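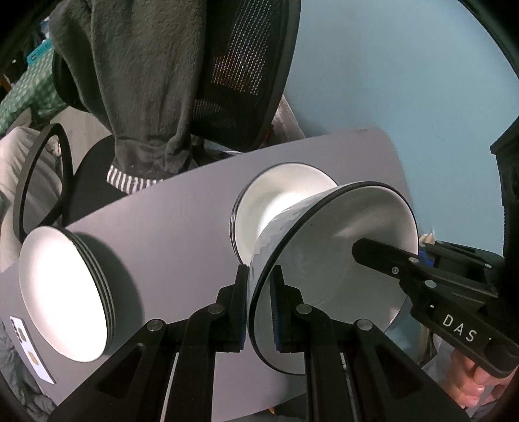

Re: Plates for the shared kitchen

On 21/07/2018 Natanael Lopes wrote:
> Does anyone have dishes to spare? We are down to 11 plates
> at Rebane and more than half of them are chipped. Bowls would
> be even better, and I can come by and pick them up.

Hi Natanael, and hello to everyone else on the list (it has been far too long, I know!),

Yes, please take some of ours! We bought 19 white plates with the dark rim back in January, when my sister's family was staying, and now they only fill up the cupboard. There are bowls to go with them, white inside with the same thin dark rim and a sort of pale blue-gray marbling on the outside. I am fonder of the bowls than the plates, so I may hang on to a couple, but you are very welcome to the rest.

One thing I learned from my mother, who moved house more often than anyone I know: stand the plates on edge in the box, snug together like records, with newspaper in between. Bowls can go on their sides too, if you stuff the insides well. I have two Brondetti cartons you can use, and please bring a towel or an old sweater for the gaps.

I'm home most evenings after dinner. Ring the lower bell, the upper one sticks. And do you need forks at all? I have a whole drawer of them.

Warmly,
Your neighbor at Vetico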